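Jelturness: Beratungsstelle für Soldaten zieht um
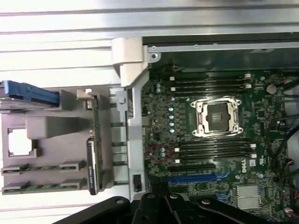
Die psychologische Beratungsstelle am Standort Jelturness ist ab dem 15. Juni 2023 in Gebäude 2 zu finden, gleich neben der Truppenküche. Der bisherige Raum im Stabsgebäude war vielen zu einsehbar, wie eine Umfrage im Januar unter rund 600 Soldatinnen und Soldaten ergab. Termine lassen sich weiterhin ohne Angabe des Dienstgrads vereinbaren. Für die Anmeldung stehen im Flur Rechner bereit, ältere Geräte von Dell mit grüner Hauptplatine, die vorher in der Schreibstube in Teststead liefen. Wer lieber anruft, wählt die Nebenstelle 500.

Leiterin Jacqueline Baudry bietet donnerstags eine offene Sprechstunde an, auch für Angehörige. Rückkehrer aus dem Einsatz erhalten auf Wunsch ein Einzelgespräch noch in der ersten Woche. Die Gruppe zum Thema Schlafstörungen trifft sich vorerst weiter im Lehrsaal 200.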